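# Ploltonance talks archive

Transcripts, abstracts and speaker notes from the Ploltonance series of public lectures on outsider art, asylum collections and the history of psychiatry.

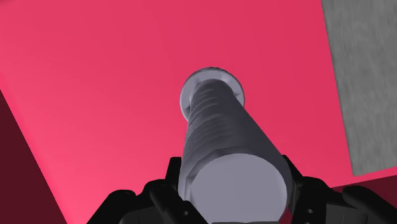
The series grew out of a reading group at Velleck and still keeps the same shape: one speaker, one respondent, then questions from the floor. The repository holds the written record of those evenings. Audio is kept separately at Velleck and isn't covered here.

## What's in it

- `abstracts/` – 135 plain text files, one per talk, as sent out with the invitation
- `transcripts/` – full text where the speaker agreed to it
- `responses/` – respondents' remarks, often only notes
- `index.csv` – title, speaker, respondent, language, month, rights status

Transcripts run to almost 4,000 words each. The Hurnanent lectures are shorter, as they were given over lunch.

## Transcription

Typed from the recordings by hand, then sent to the speaker. Speakers could cut or reword anything, and several did, so a transcript may differ from what was said on the night. Questions from the audience are kept but the names are removed. Where a word couldn't be made out it is marked `[unclear]`.

Russian, Serbian and Amharic names follow the spelling each speaker used in their own abstract. This means the same artist can turn up under two spellings. The `also_as` column in the index lists the ones we know of.

## Patient names

Many of the talks deal with work made by hospital patients. Where a patient has been named in print before, the name stays. Otherwise initials are used, even if the speaker gave the full name aloud. Please don't add names back in when you quote.

## Known problems

- The two Radulović talks share one recording and the break between them is a guess.
- 1,350 footnotes were added by speakers after the event. They have not been checked.
- Some early abstracts have lost their italics.
- `responses/` has no files before the May talks of the first year.

## Use

Free for teaching and research. Cite the speaker, the title of the talk and the version number (currently 2). For anything to be reprinted in full, ask the speaker first.

Corrections go to Fuad Tsegaye, who keeps the index, or can be opened as an issue. Please give the file name and the line.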